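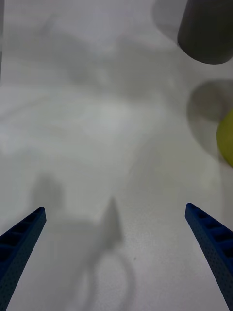

Progress report for June: comparison of grippers and wrist cameras

To: Bevan Lockyer
From: Serena Sanna, with Primo Piras

3 shares | 0 comments

Work done in this period

We have finished the first round with the blue fingers from Cluvoteck. The fingers have a row of pockets along the inner side, and with the wrist camera in its present position both tips stay in view when the gripper is open. This was one of the requests in your last letter. The older Vemeck gripper was tested in the month before, so now we can put the results side by side.

Each gripper made 279 picks with the same set of objects, on the same white table. The Vemeck gripper missed 61 of them. The Cluvoteck fingers missed 47, and most of these misses were with round objects near the side of the camera view, where only a part of the object can be seen at the start.

Problem with shadows

The white table gives us some trouble. The arm and the gripper throw a wide grey shadow on it, and the objects have their own soft shadows too. The Zuccaro software sometimes takes the edge of a shadow for the edge of an object, and then the fingers close too early. Primo has looked through the recordings and thinks that at least 4 of the misses have this cause. We tried to lower the ceiling light, but the picture became too noisy. A second lamp on the opposite side is ordered. We would like also to try a table cover of a darker colour, if you agree with the small cost.

Controller

The Gurkach controller has arrived but it is not yet connected. The cable in the box had the wrong plug. Vittoria Greco has written to the supplier and we wait for the answer. For this reason the comparison of controllers will start later than in the plan. The budget for this part is not touched.

Next steps

- repeat the picks with round objects, with the new lamp in place
- move the wrist camera a little back and compare the view
- connect the Gurkach controller when the cable comes

Ottavio Cirillo will send the table of costs separately.

3 shares | 0 comments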